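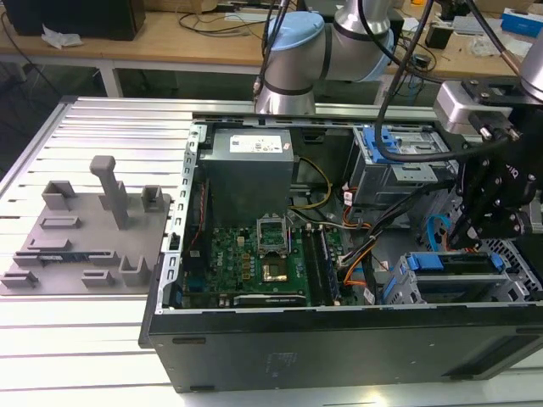 Thitima Boonyarit wrote in under my last gallery to say that her own two-arm cell drifted every time she swapped the fixture plate, and could I please show how we set ours up before I showed any more finished results. Fair enough, Thitima! So this page is all setup.

We call the cell Kurna, and she's a PC teardown bench. The slotted aluminum table is the best thing I ever talked Grullmont into paying for - everything bolts to the channels, and when something has to move, you loosen it, slide it and snug it back down. The gray plate to the left of the tower is 3D-printed, with a tall post and some open U-shaped holders. It's my third go at it (the first two warped, and I'm still a little sore about the 90 hours of printing).

My routine on a plate swap goes like this. Wipe the channels out, seat the plate, then touch off on the tall post with each arm at slow speed. I write both readings in the log, and if they disagree with the last entry I do the whole thing over before I go hunting for anything fancier.

Cables are the other thing I fuss over. Ramiro Figueroa wants the gripper fingers wiped and their bolts checked every 200 cycles, and I look over the cable runs at the same time, with the arms parked and the power off. We had a snag last September that cost us a connector, so now I move each joint by hand afterward and watch for anything pulling tight.

Plate number four is already drawn up, with a fatter base on the post. I'll put the file up once it's been through a few swaps.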